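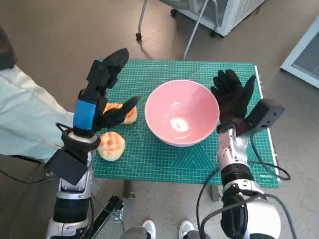
Two round buns and a pink bowl.

Stamps, Points and Free Stuff: How Do Loyalty Cards Work?

January 26, 2023

Have you ever watched a grown-up dig through a wallet at the cash register, looking for a little paper card with stamps on it? Maybe they use an app that goes beep, or a plastic tag on their key ring. All of these are kinds of loyalty cards, and there is a lot going on behind them — math, guessing, and even a bit of brain science!

What does "loyalty" mean?

Being loyal means sticking with someone or something. A loyal friend stays your friend even when another kid has a cooler bike. A loyal customer is a person who keeps coming back to the same store, even though there are plenty of other stores to choose from.

Stores love loyal customers. Getting a brand-new customer can be hard work. You might have to put up signs, pay for ads, or hand out flyers in the rain. Somebody who already likes your store only has to remember to come back. A loyalty card gives them a little nudge.

Let's do the bun math

Imagine you live in Prernberg and your favorite place is the Yadav Bakery. Every bun there costs two dollars. The bakery has a stamp card with seven empty circles on it. Each time you buy a bun you get one stamp, and when all seven circles are full, your next bun is free. Hooray!

So what did that free bun cost you? You paid for seven buns, and seven times two is 14 dollars. But you got to eat eight buns. If you share 14 dollars out over eight buns, each one comes to one dollar and 75 cents. That means you saved 25 cents on every bun.

Now think about it from the other side of the counter. The bakery didn't lose two dollars when it gave you that last bun. It only lost what it cost to make one: some flour, some sugar, some butter, a bit of oven time, and the work of the person who got up very early to bake it. And in return you came back again and again, when you could have gone to the bakery across the street. Both of you might be pretty happy with that.

Points are a lot like stamps

Bigger stores often use points. Points work like stamps, except that they usually depend on how much money you spend. Suppose a store called Ploltbridge Books gives you one point for every dollar, and 35 points gets you a free notebook. If you buy a book for ten dollars, you have ten points and you need 25 more.

Here is the tricky part about points: they are not money. One point sounds like it should be worth something, but how much? To find out, you have to look at what you can trade it for. If that notebook sells for three dashing silver quarters (75 cents), then spending 35 dollars got you 75 cents' worth of notebook. If it sells for seven dollars, that's a much bigger treat! The number of points is the same both times. Big numbers can fool you here. A store that hands out 1,000 points might be giving you less than a store that hands out ten.

The store makes the rules, too, so it can often change them. A notebook that takes 35 points this year might take 50 next year.

Why does a half-full card feel so good?

Try this on your family. Draw two stamp cards. On the first one, draw seven empty circles. On the second one, draw nine circles and color in two of them. Ask people which card they would like to have.

Did you notice something funny? Both cards need exactly seven more stamps! But lots of people like the second one better, because it feels as if they have already started. People tend to work harder the closer they get to a goal. You might have felt this yourself near the end of a puzzle, when you just can't go to bed until the last pieces are in. Stores know all about this feeling, and sometimes they give you the first stamps for free.

Where do all the cards go?

Under couch cushions! Into coat pockets, and then into the washing machine! A great many loyalty cards never get filled up at all.

Say the grocery store in Civton hands out 3362 stamp cards in January. Later it finds that 2222 of them came back full. Do the subtraction and you'll see that 1140 cards never came back. Some of those people moved away, some forgot, and some lost their card with only one stamp to go (ouch). The store doesn't have to give out a free prize for any of those. Grown-ups who run stores have a name for rewards that never get used. They call it "breakage," even though nothing got broken.

Points can also run out of time. Lots of programs have an expiration date, just like milk does. After that date the points are gone, so it's a good idea to check.

What does the store find out?

A paper stamp card doesn't know who you are. It has circles on it and that's all. An app or a plastic card with a number is different. Each time it gets scanned, the store's computer can remember what was bought, on which day, and at what time. Do that for a year and the computer can make some very good guesses. It might guess that a family has a dog, or a new baby, or a kid who really, really likes peanut butter.

The store can use this to send coupons for things you are likely to want, and to decide what to put on the shelves. Some people enjoy getting coupons that fit them so well. Others would like to keep their shopping to themselves, and that's fine too. If an app ever asks for your name, your birthday or where you live, don't type anything in. Go and get a grown-up first, and decide together.

Is it a good deal?

It depends on one big question: would you have bought it anyway?

If your family buys bread at the same place every week, then a stamp card is a nice little bonus. You were going to spend that money with or without the card. But suppose you buy three extra buns that you don't even want, just to fill up your circles. Now you have spent six dollars to get a bun that costs two. Oops!

Try it yourself: open a pretend store

You'll need paper, scissors, a pencil, and something to sell. Toys, drawings or pebbles all work great.

Cut out some small cards and draw circles on them. You're the boss, so you get to decide how many. Pick your prize and write it on the back of the card. Make a stamp by cutting a shape into an eraser (ask a grown-up to help with the cutting), or just draw a star each time.

Now invite some customers! Play once with four circles and once with twelve. Do people give up when there are too many? Do you run out of pebbles when there are too few? Real store owners have to figure out the very same thing.

Words to know

Customer: a person who buys something.
Reward: a prize you get for doing something, like filling up a card.
Expiration date: the last day you can use something.
Breakage: rewards that people could have had but never used.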